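**Stavarberg returns for a second series, with most of its cast still speaking to one another**

23 May 2007

Lokby Pictures has confirmed that *Stavarberg*, the drama serial about a mountain hotel with too many owners and not enough guests, will be back on screen in September. The first series closed with a wedding, a landslide and the reading of a will, in that order. Viewers who wrote in asking who survived will get their answer in the opening episode, although the writers have asked us to say that it may not be the answer they want.

Nour Hakim returns as Magda Jorken, the hotel's manager and its least popular heir. Hakim joined the serial in its fourth episode, for what her contract described as two scenes and a telephone call. She has since been poisoned, promoted and briefly married, and by the end of the first run she had more lines than anyone else in the building. The part drew 2,425 letters to the production office. Of these, 1,934 were addressed to Magda and most of them were rude.

Before *Stavarberg*, Hakim presented a late-night music programme and played a vet in the touring comedy *Sauerland*, a role she says taught her to fall off a chair eight times a week. She also sang the closing song for the first series, after the singer who had been booked heard it. 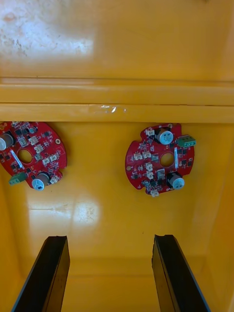 Hakim takes the view that Magda is the only sensible person in the hotel, and that anyone who had to work with the Jorken family would have gone for the brandy much sooner. She has, she adds, stopped explaining this to people in supermarkets.

The second series runs to ten episodes. Magda's half-brother arrives in the first of them with a suitcase, a limp and a claim on the east wing. The limp changes legs in episode three. We are assured that this is plot.

Filming took place over the winter, and the weather was kind except on the days when the script called for sunshine. The ballroom scenes used 576 extras across the shoot, many of whom can now waltz, and some of whom were able to before.

A preview of the first two episodes will be held at the Lokby Playhouse, which seats 700. Hakim will take questions afterwards. She will not be drawn on the landslide.

Tickets are free and can be had from the Playhouse box office, one pair per household. Fans who queued overnight last time are reminded that the box office opens at ten and that the bakery next door did complain.

**Notes for editors**

Interview requests for Nour Hakim should go to the Lokby Pictures press office. Preview tapes are available to reviewers who promise to return them. The first series will be repeated over the summer, with the missing half of episode six restored.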